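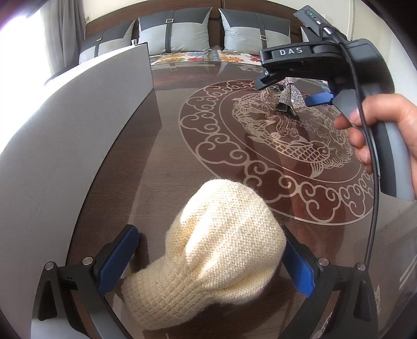
Replacing and Aligning the Finger Pads on a Hand-Held Gripper

This procedure applies to the two-finger hand-held grippers issued by the Tazi equipment desk for household object work. It covers removal of worn pads, fitting of new pads, alignment of the jaws, and the short handling check that must be passed before a gripper is returned to use. Operators who work with a pair of grippers should complete the procedure on one unit before starting on the other. Parts from the two units must not be mixed.

The procedure takes one person 40 minutes per gripper. No special training is required beyond the standard equipment introduction.

When to replace the pads

Pads are replaced when any of the following is found:

- The texture has worn smooth in any area larger than a fingertip.
- An edge of the pad has lifted from the jaw.
- The pad has a cut, a split, or a permanent dent.
- Soft items such as hats, socks, or dish towels slide out of a closed grip.

Pads are also replaced after 1000 grasps, whatever their appearance. The count is kept on the service card stored in the case. If the card has been lost, treat the pads as due and begin a new card.

Always replace both pads of a gripper together. A new pad facing a worn one pulls fabric to one side, and the fault is easily mistaken for a bent jaw.

Tools and materials

- One pair of replacement pads, Flitex part 2485
- Screwdriver from the gripper case
- Plastic scraper
- Lint-free cloths
- Isopropyl alcohol
- Alignment card
- Small dish for screws
- Test items (see "Handling check" below)

Do not use a metal blade in place of the plastic scraper. Scratches on the jaw face hold adhesive and prevent the next pad from lying flat.

Preparing the gripper

1. Stop any recording in progress and switch the gripper off. Wait until the indicator light has gone out.

2. Disconnect the cable at the recorder end first, then at the gripper. Hold the plug and not the cable. Coil the cable loosely and set it aside.

3. Place the gripper on a clean towel with the jaws facing you. If the work is to be done on a glass-topped table, use a folded towel so that the screws do not strike the glass.

4. Cover the camera lens with the soft cap. Alcohol must not reach the lens, and the cap remains in place until the handling check.

5. Move each jaw through its full travel by hand. Note any stiffness on the service card now, before the pads are disturbed.

Removing the old pads

1. Open the jaws fully.

2. Loosen the screws on the left jaw by a half turn each, alternating between them, and then remove them. Keep them in the dish.

3. Lift the jaw face away from the arm. If it does not come free, check that every screw is out. Do not pry against the arm.

4. Slide the plastic scraper under one corner of the pad and work toward the opposite corner. Old pads sometimes tear at this stage – remove the remaining pieces with the scraper held nearly flat.

5. Clean the jaw face with alcohol and a cloth. Repeat with a fresh part of the cloth until no color or residue comes away. Allow the surface to dry for 8 minutes.

6. Repeat the steps for the right jaw. Keep its screws apart from those of the left.

Fitting the new pads

1. Check that both replacement pads are from the same packet. Packets carry a batch mark, and pads from different batches may differ slightly in firmness.

2. Hold the pad over the jaw face without removing the backing. The texture must face outward and the notched end must point toward the handle.

3. Peel back a narrow strip of the backing at the notched end. Set that end against the shoulder of the jaw face, then draw the backing away slowly while pressing the pad down with the thumb.

4. Press firmly from the center to the edges. Air trapped under the pad will feel soft. If this occurs, lift the nearest edge and lay it down again. A pad may be lifted once only; after that, a new pad must be used.

5. Refit the jaw face and start every screw by hand. Tighten them in turn until snug. Overtightening bows the face and cannot be corrected later by alignment.

Aligning the jaws

The alignment card is printed with a center line and two side lines. It was drawn up by Anas Lamrani for the Zirnineo program and is now used with all two-finger units.

1. Close the jaws on the card until they hold it without bending it.

2. Look from above. The inner edges of the two pads should sit at equal distances from the center line.

3. Look from the side. The tips should meet the card at the same height. If one tip sits lower, loosen the screws on that jaw by a quarter turn, move the face, and tighten again.

4. Open and close the jaws several times and repeat both observations. Alignment that changes between one closing and the next usually points to a loose arm bracket. Stop work in that case and return the gripper to the equipment desk.

Handling check

Remove the lens cap, reconnect the cable at the gripper and then at the recorder, and switch the unit on. The check is made over an ordinary table in normal room light, with the gripper held as it would be in use.

A knitted hat is the first test item. Knitted fabric is a demanding material for new pads: it bunches, it stretches under its own weight, and its stitches show at once whether both pads are gripping evenly. Proceed as follows.

1. Lay the hat flat. Close the jaws on the middle of it and lift it clear of the table.

2. Hold it still and count slowly to ten. The fabric may fold and droop between the pads, but it should not creep downward.

3. Turn the wrist to the left and to the right. The hat should follow without twisting out of either pad.

4. Set the hat down and open the jaws. It should release from both pads together. New pads can cling to wool at first; wiping them once with a dry cloth is normally sufficient.

Next, pick up a small rigid item, such as a plastic cup. Avoid glass and delicate ornaments until the hat and the cup have both been handled without a slip. Where two grippers are in use, finish by passing the hat from one to the other. Both operators' hands should remain on the handles throughout, clear of the jaws.

If an item slips, repeat the alignment section before replacing any parts. In the experience of the equipment desk, most slips after a pad change come from a face that was tightened while slightly crooked.

Recording the work

Enter the pad batch mark, the result of the handling check, and your initials on the service card, and reset the grasp count to zero. Old pads go into the return envelope and are not thrown away. Yasmine Samir reviews returned pads for uneven wear and will contact the operator if a jaw needs attention.

Routine care between changes

Wipe the pads with a dry cloth at the end of each session. Lint from blankets and knitwear collects in the texture and should be removed with a soft brush. Store the gripper with the jaws slightly open – pads left pressed together for long periods take on a flat area that does not recover.

Related items

Cleaning the Camera Lens on Hand-Held Units
Cable Inspection and Replacement
Service Card: How to Record Grasp Counts
Arm Bracket Faults and Returns
Jiner Carrying Case: Packing Order
Notes for Two-Gripper Sessions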